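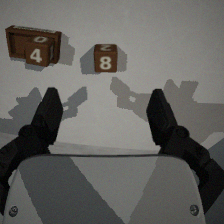 Automated sorting at Claston

Automated sorting at Claston is a change of working practice at the Claston plant of Givano, a maker of counting sets and other classroom supplies. It covers the step in which numbered cubes are picked up and placed in trays, a job long done by hand at the packing benches. The robot cell is known on site as Grikitz, and its moves are tried out in simulation before they are passed to the floor.

Background

Before the change, 214 people worked at Claston, and a good many of them spent at least part of the day at the benches, turning cubes over, reading the numbers and filling trays. The work was light but repetitive, and sore wrists were a common complaint toward the end of a shift. Planning was handled with the Mac Mathúna workshop, which also ran the first training sessions in April.

Effects on staff

Bench workers now move between 2 jobs, setting up the cell and checking finished trays, and 97 of them have completed the setup course. Many have welcomed the variety, though some miss the talk across the benches – the cell area is quieter, and people there stand farther apart. Trays with mixed or unusual orders are still packed by hand.

See also

Industrial robot
Job rotation
Pick and place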